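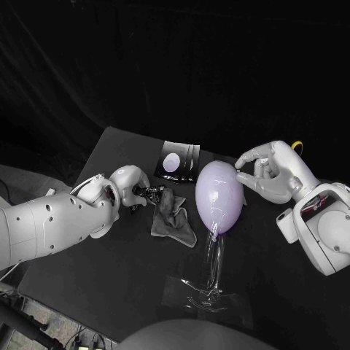 Can I run a load in the furnace straight after fitting new elements?

Run it empty first. New elements need an oxide skin before they see any work, and the lining will have picked up damp while the door was open. Full dry-out and first firing is below, steps 10 to 17.

Section 9 – Changing elements and first firing, Kiani chamber furnace

Applies to the Kiani with the Prallunance controller. Older units with the dial controller, see the separate sheet. Steps are the same up to the first firing, then they aren't.

Before you start

Two people for the roof panel. One for everything else.

You need: new elements, new element straps (do not reuse the old ones), terminal insulators, soft brush, vacuum with a fine filter, torque driver, insulation tester, dust mask rated for fibre, gloves, long sleeves. Check the elements against the label inside the terminal cover. Roof and side elements look alike in the box and are not the same resistance.

CAUTION: Furnace off, isolated and locked off at the wall. The key goes in your pocket. The controller screen going blank does not mean the terminals are dead.

CAUTION: Chamber must be at room temperature. Bricks hold heat a long while after the display says otherwise. Open the door last thing the day before, not in the morning.

Check there is 1,490 mm clear in front of the door sill. Less than that and the old side elements won't come out straight, you end up bending them and they snap. Old ones are brittle. Move the furnace or move whatever is in front of it.

Taking the old elements out

1. Take off the rear terminal cover. Keep the screws, they are short for a reason – longer ones reach the busbar.

2. Photograph or sketch the strap layout. The diagram inside the cover is right for standard build only. If Derkau fitted the split-zone option yours will be different.

3. Undo the straps. Support the element tail while you turn the nut so the twist doesn't go into the brick.

4. Withdraw the packing from around each tail. Bag it. Do not blow it out with an air line.

5. Side elements: ease out of the grooves from the door end. If one has grown and jammed, cut it and take it out in pieces. Don't lever against the groove lip, it will break away and there is no repair for it short of a new brick.

6. Roof elements: lift the roof panel off with two people, then slide out on the carrier tubes. Look at the tubes while you've got them. Sagged or cracked, replace.

7. Brush and vacuum the grooves. Scale left in the bottom will eat a new element in weeks. Any green or black glassy spots, chip them out gently and tell whoever loads the furnace, something has been spitting. 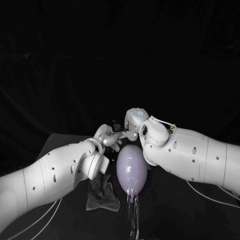
Fig. 9.1 – Small dark item pinched between two hands, lavender balloon below.

Fitting the new ones

8. Slide the new elements in by hand. Should go with light pressure. If they don't, stop and find out why. Don't stretch the coils to make them reach, and don't heat them with a torch to close them up. Even pitch all the way along, no bunching at the bends.

9. Fit insulators, fresh packing, new straps. Packing snug but not rammed, the tail has to be able to move a bit as it grows. Torque the nuts to the figure on the strap bag. Then do the insulation test before the cover goes back on. Write the reading on the inspection card. Low reading on a cold damp lining is common and usually comes up after the dry-out, but a dead short is a dead short – go back and look for a tail touching the case.

Note from Terence Mellor, service desk: most of the calls we get after an element change are step 9. Nut not tight, strap gets hot, terminal burns off. Please do the torque twice.

Control thermocouple

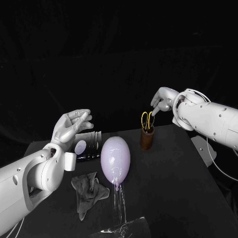 Refit the Jullard thermocouple now if you took it out, and you should have, the roof panel catches it otherwise. Push it through until the collar meets the case, tip clear of the elements and clear of where the basket goes. Clamp finger tight plus a nip. Leave slack in the lead behind the head. You want the sort of loop the white cable makes on the right-hand arm, over the top of the wrist and hanging down past it, not pulled tight round the joint. A lead with no slack works loose at the head when the case warms and the controller goes into sensor break half way through a run. Keep it off the terminal cover too. Polarity matters: get it backwards and the reading falls as the furnce heats, so the controller keeps calling for power. The overtemperature unit has its own thermocouple. Same again for that one.

First firing

10. Chamber empty. No baskets, no hearth plate if yours lifts out. Door closed, vent open.

11. Power on. Check both displays read close to room temperature and agree with each other. If they don't, off again and back to the thermocouples.

12. On the Prallunance, select programme 2. This is the dry-out. It is factory set and locked, don't try to shorten it. If it has been overwritten, ring us and we'll send the values.

13. Press and hold run. Stay with it for the first part. Warm each side up with the back of a gloved hand near the case – both should be coming up. One side staying cold is a strap missed.

14. Steam from the vent is normal. So is a smell. Open a window. Water running down the inside of the door is normal on the first go as well.

15. The full programme takes nine hours. Start it in the morning so somebody is about for the soak at the end, that is where the oxide forms and it must not be interupted. If the power does fail during the soak, let it cool and run the whole thing again.

16. Cool with the door shut. No cracking it open to hurry things along, you'll spall the lining and the new skin with it.

17. Cold again: isolate, lock off, cover off, check torque on every strap. Some will have slackened. Repeat insulation test, write it on the card next to the first one. Cover back on.

NOTE: Hairline cracks in the lining after first firing are fine. A crack you can get a coin in is not. Send a picture to Danish Sethi at the service desk before you load anything.

NOTE: New elements should be dull grey after the first firing. Bright patches mean that part never got to temperature. Run programme 2 again.

Close the vent for normal work. Return to Section 8 to reset the element hours counter, otherwise the maintenance light stays on.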